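**Handout 4 – Garment folding, two-arm cell**
11/03/2020

Read this before you quote a success rate at me. The Sibiya team reported 500 good folds out of 600 last term, and I still don't know what they called good. A shirt shoved into a lump scored the same as one with square corners.

Your task covers one garment at a time, from basket to folded bundle. Both grippers work the fabric, one toward each end, and the wrinkles tend to collect on one side. Score those too.
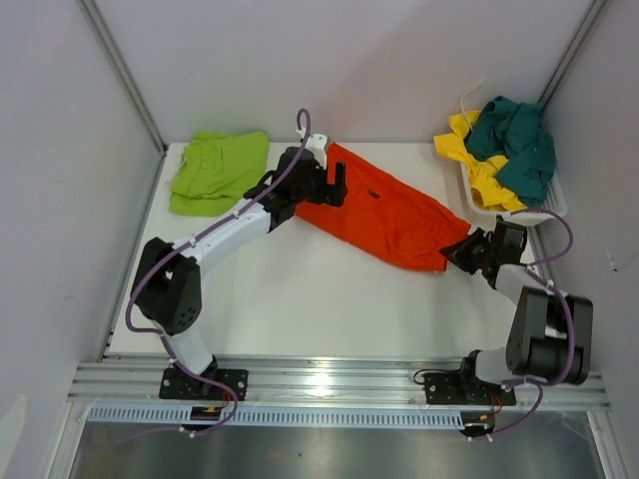 ## What to hand in

- A written definition of "folded" – before any runs
- 16 runs per garment, failures included
- Every time a human hand went in

Wian Pretorius will argue that 14 runs are enough. Maybe for a demo. I doubt a policy tuned on one red garment tells us much about a yellow one, so change the order between runs and log it.

Drafts are due in May.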